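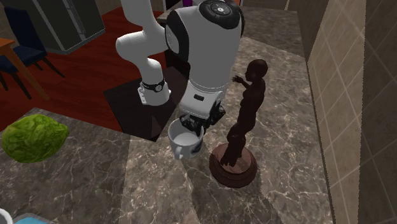
White ceramic mug and standing figure with a marble countertop.

# Stosport Stone Counter Care Set

**$149, ships from our shop in Vondville**

Stone counters are a lovely thing to live with, and they do ask a little of you in return! We have been selling cleaners and sealers to folks around Vondville for a good long while now, and the question that comes over the front desk more than any other is some version of "I just had marble put in and now I'm afraid to set anything down on it." Please set things down on it. Put your coffee there, roll out your pie crust, let the kids do their homework on it (with a pad under the markers, if you can manage that). The Stosport set is what we send people home with so they can stop worrying and get back to using the kitchen.

## What comes in the box

- 2 bottles: one of daily cleaner, one of sealer
- 2 cotton cloths, hemmed
- a soft applicator pad
- a folded care sheet in large print

The sealer bottle treats up to 193 square feet in a single coat, so unless you have a very grand kitchen you will have plenty left over for the bathroom vanity or a windowsill. Keep the cap on tight and store it out of the sun.

## How to tell if your counter needs sealing

Drip a spoonful of plain water onto a spot near the sink and go do something else for ten minutes. When you come back, wipe it up. A darker patch where the water sat means the stone is drinking it in and would like a coat of sealer. If it looks just the same as before, leave it be and try the test again in January, when most of us are indoors looking for something to fuss over anyway.

On busy stone the dark patch can be hard to pick out, so try this by a window in the daytime and bend down to look across the counter from the side. 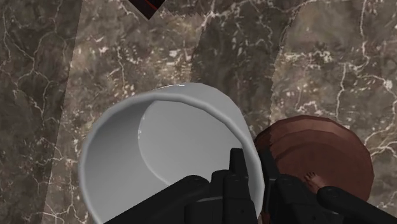 Once you know it wants sealing, clear everything off, wash with the daily cleaner, and let the counter dry overnight. I know that feels like a long time to keep the toaster on the dining table. Spread the sealer thinly with the pad, working in patches you can reach without stretching, and leave it for fifteen minutes. Then buff off whatever is still sitting on the surface. Any haze left behind the next morning usually comes up with a clean cloth and a bit of elbow grease.

## A few things the set won't do

It won't take out an etch. Those dull rings left by lemon juice, vinegar or tomato sauce are marks in the polish itself, and they need a polishing powder (we carry the Kukudberg one, in the small tub) or a visit from a stone shop if the patch is large. Sealer slows down stains from oil and wine and buys you time to find a cloth, but a puddle of red wine left until morning may still leave its mark.

Please don't use the set on wood, laminate or painted surfaces. It's made for marble, limestone and travertine. Granite is fine too, though many granites hardly need sealing at all, so do the water test first and save yourself the afternoon.

## Ordering

Add the set to your cart, or stop in and pick one up at the counter. Refills of the daily cleaner are sold separately, and the cloths go right in the washing machine (skip the fabric softener, it leaves a film). Unopened sets can come back to us within thirty days for a full refund.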